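Besora Building, Workroom 2 - Walkthrough Checklist
Inspector: Digby Pryor
Date: 05/07/2019

1. Exits clear: PASS. The Nillen boxes have left the doorway after 13 reminders.

2. Extinguisher tag current: PASS. Next due in September.

3. Face masks worn: PASS. One was on properly, over nose and mouth, a sight I had stopped expecting.

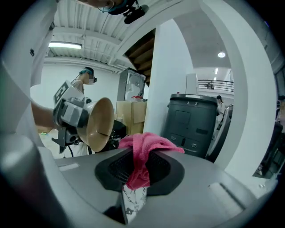

4. Towels and cloths: COMMENT. Pink is fine. Pink and left wherever it was last useful is less fine. The Kikstead rack has 40 hooks and would enjoy the company.

5. Cables off walkways: COMMENT. A thin black one dangles toward the floor. Clip it up - the clips are in the drawer marked "clips."

6. Floor equipment parked, controls reachable: COMMENT. Leave space in front of the buttons. Leaning over things to get at other things is how I met my chiropractor.

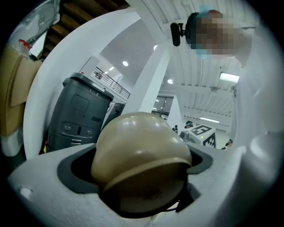

Item 6: dark gray unit, front controls.

7. Ceiling lights: PASS. All working, including the one Ngata quoted us to replace.

Re-check items 4 to 6 before sign-off.
D. Pryor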